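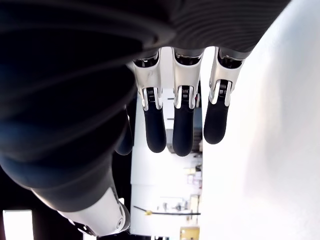 What Is Friction?

Friction is a force that acts when two surfaces touch and one of them slides, or tries to slide, across the other. It always pushes against the direction of the sliding. When you roll a ball across a carpet, friction is part of the reason it slows down and stops.

Why does friction happen?

Even a surface that feels smooth has tiny bumps and hollows, most of them too small to see. When two surfaces are pressed together, these bumps catch on one another. The harder the surfaces are pressed, the stronger the friction becomes. This is why a full box is more difficult to push along the floor than an empty one.

The material matters as well. Rubber grips most dry surfaces strongly, so it is used for the soles of sneakers and for bicycle tires. Ice gives very little grip, and a skate slides over it easily.

Is friction useful?

Without friction you could not walk, hold a pencil or tie a shoelace. The brakes on a bicycle use friction to slow the wheels.

Friction can also cause problems. It wears down moving parts and turns some of their energy into heat. Rub your palms together quickly and you will feel them grow warm. Oil is often placed between metal parts so that they slide more freely.

Try it yourself

You will need 2 books of the same size, a wooden board, an eraser and a coin.

Place one book on top of the other and rest one end of the board on them to make a ramp. Put the eraser and the coin side by side at the top. Lift the raised end slowly and watch which object slides first. Then cover the board with a cloth and repeat the test. Write down what changed.

Words to know

Force: a push or a pull.
Surface: the outside of an object.
Lubricant: a substance, such as oil, that reduces friction.

Text by Maysoun Farah. Reviewed by Aurel Anghel, Jollbridge Children's Science Library.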